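Speaker notes: Collecting grasp examples with the wrist camera
Belaveck session, 23 Sep 2018
Slot includes questions. Keep the first two slides short.

Slide 1. Title
Say what the talk covers: how we record examples for the grasp model, what we keep, what we throw out. The model itself is the next talk. If anyone asks about network size, send them there.

Slide 2. Setup
Project name is Gollum. The recording software is Zacharias, written in house at Rarent. One operator drives the arm by hand controller. Zacharias logs joint positions, finger opening, motor current and the wrist video on one clock.
Point out that the clock is the part that took the longest. Before January the video had its own timestamps and drifted against the joint log. Those recordings are still on disk but are not in any training set.

Slide 3. What counts as an example
One example is one approach, one close, one lift and one release. The operator marks the start with a foot pedal. The end is marked by the software when the fingers are back at full opening.
Failed grasps are kept and labeled as failed. Stress this. An early set had successes only, and the model trained on it closed on thin air with full confidence.
Current total: 1674 examples. 40 are set aside for checking labels by hand and never go into training.

Slide 4. The wrist view
Leave this one up for a while.
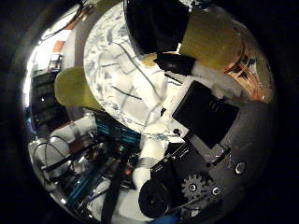
Wrist video is the main input to the model, so its faults become the model's faults. We use a very wide lens because a narrow one loses the object during the last part of the approach. The cost is distortion. Straight things near the rim come out bent, as the shelves at the far left do, and the corners of the picture carry no data at all. The yellow-green finger pads at either side of the white disc are the part we care about most. They are easy to separate from the dark housing by color, and the labeling tool uses that to get a first guess at finger position. The washed-out part of the disc is a problem: there is little texture left in it, so tracking points there are dropped.

Slide 5. Preprocessing
Crop to the circle, mask the black border, resize to 256 by 256. We do not undistort. We tried it, and the stretched rim pixels made the files bigger without helping the score on held-out grasps.
Exposure is locked at the start of each run. Auto exposure shifted when the hand turned toward a bright background, and the model picked up on the shift.

Slide 6. Labels
3 labels per example: contact, hold, release. Contact comes from motor current and is checked against video. If the two disagree, a person decides.
Mention the pad wear issue if time allows. Worn pads change the current curve, so the contact threshold has to be set again after each pad change.

Slide 7. Open items
Clutter in the background. We do not yet know how much the model leans on it. Next runs will repeat the same grasps with the arm moved to another bench.
Operator habits. Most approaches come from the same side. Zacharias will start to suggest a starting pose before each example.
Storage format. Still raw frames. Compression tests are on the Belaveck server, folder name is on the slide.

Questions. Have the motor current plot ready as a backup slide.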